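# Taking computers apart, 2242 tries later

*Notes from a talk with Kelechi Eze, Starndale lab, January 2020. Lightly cleaned up.*

Kelechi Eze is eating lunch when I get there and keeps eating. Fine by me. We have maybe half an hour before the next batch of runs.

The project is called Ukero. Desktop computer disassembly, two arms, one learned policy for the whole job. Drive out, memory out, CPU out. The older system, Tveit, was scripted – every move written by hand for one model of case. "It was good at that one case," Eze says. "Shift the tower by a finger's width and it was good at nothing."

So what changed? Mostly the way they handle force, he says. Cameras get the gripper near the part, then a wrist sensor takes over. The policy doesn't get told where the drive bay ends. It pushes, feels the resistance, backs off, tries a slightly different angle. They recorded 137 demonstrations by a person steering the arms, and after that the robot practiced alone, 2242 attempts in all.

"The demos were boring to make and I made most of them," he says. "My shoulders still know."

Drives were the hard part. A caddy has to travel straight or it binds, and a gripper with two fingers likes to twist. First version pulled harder when it got stuck. They broke a few rails that way. Now the reward punishes side load, and the arm learned a small wiggle before the pull that no one had programed.

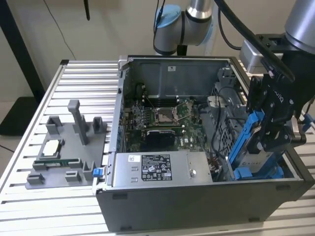
Funmilayo Lawal was less sold on the wiggle, and said over the speakerphone that it might just be a habit picked up from the demonstrations, and that she wanted to see it show up in a policy trained without them before anyone wrote it into a paper. Eze nods at the phone, mouth full. "She's right, she's usualy right. We're running that now."

The number they do stand behind: out of 100 test pulls with the case moved to a random spot each time, the new policy got the drive out in roughly nine of ten. Tveit, same test, managed 2.

I ask about failures. Jammed caddies, he says, and once a cable that got hooked on a finger and came along for the ride. The policy has no idea what a cable is. "Rigid stuff we can do. Floppy stuff, ask me in June."

Memory modules go better. CPUs are somewhere in between – the lever is easy, lifting the chip without dragging it is not.

Eltell, the recycling firm paying for part of this, wants speed. Eze wants a second case model first. They haven't settled it, he says, and puts the lid back on his lunch.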